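May, late, kettle on

Well, the short got in. Not to the big one, obviously, but Girnon said yes, and they want it in the Saturday-type slot where people wander in with coffee and haven't read the program. I've read the email so many times that the words have gone funny. They're calling it "a tender comedy about a widowed ferryman and his unhelpful goat", and I would have fought them on "unhelpful" except that it's completely fair.

So now the panic. The version they saw was the one with the temp music and the subtitles I did myself at two in the morning, and the delivery specs run longer than my script did. They want a proper mix, a poster, a still, a director's statement of up to 119 words (who picked that?) and a synopsis in one sentence. I can tell you the entire history of that ferry but I can't get it into one sentence. Tried all through breakfast. Every go came out sounding like either a murder or an ad for cheese.

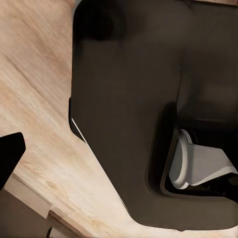 Went back to the edit after lunch and watched the crossing scene with the sound off, which I should have done months ago. It's too long. I knew it was too long when we shot it, and I kept it because we'd stood in freezing water up to our knees to get it and I felt it owed us something. Took out the second shot of the rope. Then put it back. Then took it out again and went for a walk around the block before I could change my mind, and when I came home I'd forgotten it was ever there, so that's that settled.

The colour is still bothering me. The harbour stuff is all lovely grey-green and then we cut to the ferryman's house and it's suddenly orange, like somebody's turned on a heater. Degefa (the grading place, upstairs from the print shop) can do it for a price I can nearly manage, if I stop buying lunch. They were very nice on the phone and asked what my reference was and I panicked and said "fog". Long silence. I've promised to send proper stills.

Dinner was eggs again. I keep meaning to cook something with a vegetable in it.

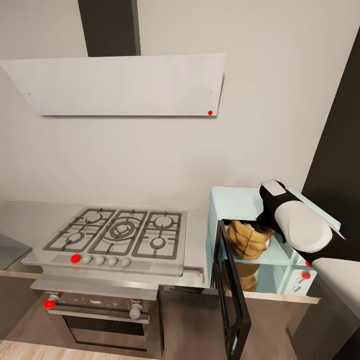
Rangehood and gas cooktop.

Other news: Tenau didn't want it. Their note was kind and said they'd had a strong year for water stories, and I had no idea that was a category. I sulked for an hour, then looked up what they'd picked and there's one about two sisters who run a lighthouse radio show that I'm dying to see, so the sulk fell apart a bit. Still haven't heard from Randon. I'm pretending I don't check.

I've also been going back and forth on the ending. The goat gets off the ferry and he doesn't call it back. In my head that's always been hopeful, he's letting go and so on, but when we showed the rough cut at the hall half the room thought it was the saddest thing they'd ever seen and a woman near the front said "oh no" out loud. I loved that! I also went home and worried. The festival has put "comedy" in the listing now and I don't want people feeling tricked. There's a take where he laughs, just a small one, before the engine starts. It's a touch out of focus. I might use it anyway – I think I like his face more than I like the focus.

Statement attempt number whatever: "I grew up crossing the same bit of water and never once talked to the man who drove the boat." That's not terrible. Leaving it overnight before I go near it again.

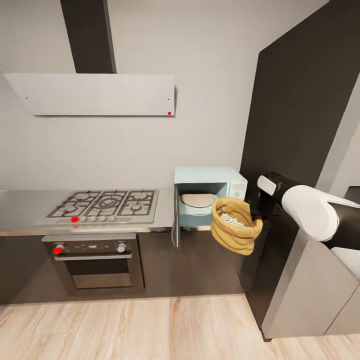
Do I have to be there for the Q and A after the screening?
The organisers say it's optional for shorts, but I've put my name down, and they'll send through the running order once the program's locked.

Practised in the bathroom mirror and said "um" before I'd even been asked anything. Also need to work out what to wear, and whether my good boots can be saved after what the harbour did to them.

Have to ring about the mix first thing, then send the stills up to Degefa, then have one more go at that synopsis. Current best: "A ferryman who has stopped talking to people takes on a passenger who won't get off." It leaves out the goat. I'll put the goat back in tomorrow.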